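How to Budget for a Two-Arm Robot Bench (Without Forgetting the Boring Parts)

Planning your first two-arm setup is so much fun! You get to compare reach charts, argue over grippers and daydream about all the things you'll hand the robot. Then the quotes arrive, and the arms turn out to be only part of the bill. I've planned three of these benches now at Drarna, our shared workshop, and each time the spreadsheet got a bit better. This is the version I'd give a friend.

Step 1: Write your object list first

Before you open a single catalog, write down what the arms will handle in the first six months. Be specific. "Household items" won't help you choose anything, but "a school backpack, a full squeeze bottle, a rack of test tubes" will. Next to each one, put its weight and its longest side. Our first list had 30 entries and we cut it by half, which saved us from buying a payload class we didn't need.

Step 2: Pick the arms and price them as a pair

Ask for a quote on two arms, two controllers and two sets of mounting hardware, all on one sheet. We compared the Omon and the Fuchs this way. The Fuchs looked cheaper until we added the second controller. Also ask what the warranty says about running both arms in a shared space, and get the answer in writing.

Step 3: Leave real money for grippers

Go wild here (well, a little wild). Soft goods are where a cheap gripper lets you down, and soft goods are probably why you want two arms at all. Budget for the grippers, the adapter plates and at least one spare set of fingers. Fingers get bent. Ours did in the second week, and the spare set was already in a drawer - best purchase of the month.

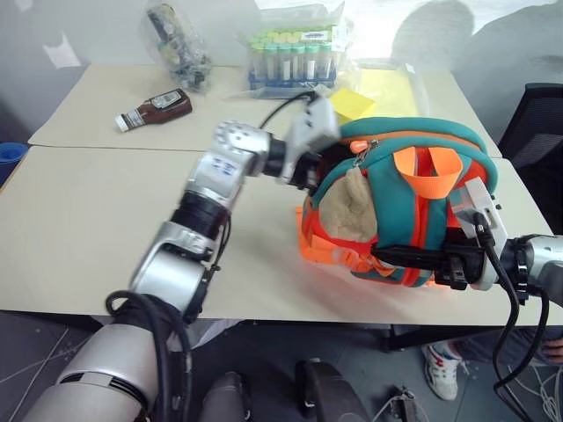 Cables deserve a line of their own in the budget, and it should be bigger than you think. Every joint that moves needs slack, and slack has to go somewhere. With both grippers in at the backpack, the black cables on the left arm loop around its lower part and hang down past the edge of the table, and the ones on the right curve past the front edge too. So measure along the arm at full stretch, add the loop, add the drop to the floor, and then add the run to the controller. I put down $200 for extensions, clips and sleeves on a new bench. Buy the sleeves in the first order, too. Shipping on a second small box hurts!

Step 4: Size the table for both arms

Take the reach of each arm, mark it on the floor with painter's tape, and lay your biggest object in the overlap. Two tabletops pushed together are a perfectly good answer if one big one won't fit through your door. Price the frame separately from the top, and check that the top can be swapped. We paid $115 for our last replacement and I was glad it wasn't a whole new table.

Step 5: Add the things that aren't robots

Power strips, an emergency stop you can reach from a chair, bins for the objects, a decent lamp. None of it is exciting, and together it came to nearly $1000 on our last build. We keep these on a tab called Mokora, after the storage shelf they end up on, so they don't get lost under the big items.

Step 6: Order in the right sequence

Table first, then arms, then grippers, with cables going in alongside the arms. Grippers often have the longest wait, so ask about lead times before you commit to anything. If you want to be running by April, get your quotes in before the holidays and hold back a little for the part you forgot. Mine was an adapter plate. Have fun with it, and send me your spreadsheet if you come up with a column I'm missing!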